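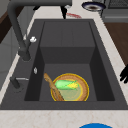 Before the Arm, the Budget

Wanda Montoya had a number in mind when she started shopping for a kitchen robot, and the number was wrong. She had added up the arm, the gripper and the mount, put in a little for shipping, and taken the total to her partners at Musau, a company that runs lunch kitchens for office buildings. They approved it in one meeting. Four weeks later she went back and asked them to hold the money.

"I had priced a machine," Montoya says. "I hadn't priced a job."

The job was clearing and rinsing. Musau has 11 kitchens, most of them small, and in each one the slowest hour of the day comes after lunch, when plates, utensils and leftover food all land at the same sink. Montoya wanted to know whether an arm could do part of that work, and what it would cost to find out before anything was bolted to a counter.

Her answer was to spend the first share of the budget on simulation. Musau hired Strickland, an engineering shop that builds virtual rooms for equipment buyers, to model a sink and the counter next to it. The model has a deep basin, a tall faucet on the left and a round plate with a yellow rim that can be loaded with different items. Software then tries the same tasks over and over with the items changed or moved.

Strickland ran 247 trials in the first round. The company charges by the round, and the fee covers changes to the layout between rounds, but new objects cost extra. Montoya did not catch that in the first quote. She now tells other buyers to write out the full list of things the robot will have to handle and get it priced before they sign. 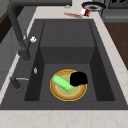 The simulated sink with a plate in the basin. Food and dishes in the same place make for a harder picking job than dishes alone.

The list matters for the hardware too. A gripper that holds the edge of a plate well may do poorly with a spatula handle or a piece of produce. Montoya had been looking at two arms, the Suta and the Flonum. The Suta was cheaper, but its quote included a single gripper meant for boxes. The Flonum quote came with a hand that had separate fingers, along with a service plan. Once she added a second gripper and a year of service to the Suta, the two prices were $3,000 apart.

Reach was the other question. A deep sink means the arm has to come in from above, and a tall faucet takes up some of that space. Strickland tested mounting points on different sides of the sink and sent back a short report for each. Two of the spots Montoya had sketched on her floor plan were dropped. Moving a mount in the model took an afternoon. Moving one in a working kitchen would mean a contractor, a permit in some buildings, and a day without lunch service.

There are costs a model doesn't show. Musau's insurer wanted a written safety review. One landlord asked who would pay to patch the counter if the arm came out. Staff need time to learn the stop button and the cleaning routine, and those hours belong in the budget as wages – Montoya had left them out completely the first time.

She also set aside money for the plan to fail. If the arm can't keep up after a trial period, Musau will pay to remove it and restore the counter, and that amount is already on the sheet.

The revised budget went to the partners on June 25, 2019. It was larger than the first one and covered one kitchen, where the original had covered two. They approved it with a condition: no second site until the first has run through a full season.

Montoya expects to choose between the two arms after the next round of trials and to have one installed in October. Until then, the dishes are being done the usual way, and she has asked the kitchen managers to write down how long it takes.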